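Product Review: Tranix Countertop Sealer, 10-Year Formula

Reviewed for the Fallau Housing Association by Hatice Bilgin, Interiors Section

The Association maintains kitchens in its buildings at Fallau and Bavness, most of them fitted with stone counters. Staff have long asked for a sealer that residents can apply themselves. The Tranix product is sold for that purpose and was reviewed in May.

The sealer comes in a one-liter bottle with two cloths and a printed guide. The guide is clear, although the section on polished stone is short and would benefit from a drying table. The surface must be washed, left to dry overnight and wiped with the first cloth before any sealer is applied. Two thin coats are required. The second may follow after an hour, and the counter should not be used until the next morning.

Application was simple. The liquid spreads evenly and has a mild smell that cleared with one window open. Drips on the front edge need prompt attention, as they dry to a dull film that is difficult to remove. Coffee and cooking oil left on the treated counter for an hour wiped away fully. Lemon juice left a faint mark, and the guide does state that acids are not covered.

The bottle is rated for some 1,000 square feet in a single coat. The Association did not test this figure, nor can it comment on the ten-year claim printed on the label. The Altıntaş sealer now in use costs less per bottle but must be renewed every spring.

The Tranix sealer is approved for polished and honed counters. It is not approved for unsealed joints or for window sills. Requests for supply should be sent to the Interiors Section before 4 p.m.

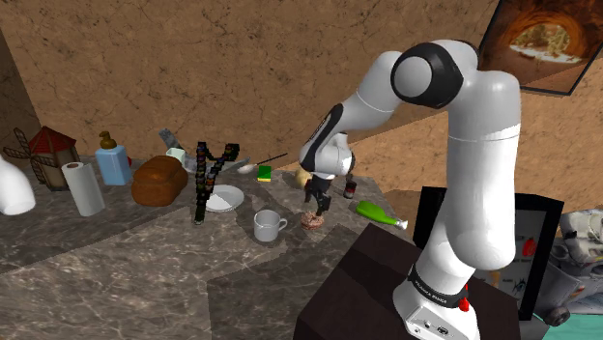 Gray marble countertop with household items.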